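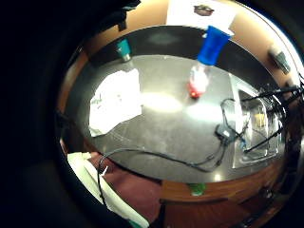 Step 3: Clear the cable before you blame the gripper

The fault on our Skosano hand gripper read 322, "grip lost," and it came up whenever I reached for the bottle with the red cap. I replaced two finger pads. They were lovely pads. The fault stayed.

Kenta Tamura finally asked about the long black cable lying across the table. It was snagging, and each tug loosened the plug at the connector.

1. Release the trigger and switch off the power.
2. Push the plug in until it clicks.
3. Route the cable behind the work area - off the tabletop if you can - and tape it down.
4. Power up, clear 322 and try ten slow grips.

If you get 740 instead, stop. That one is the motor, and tape won't help.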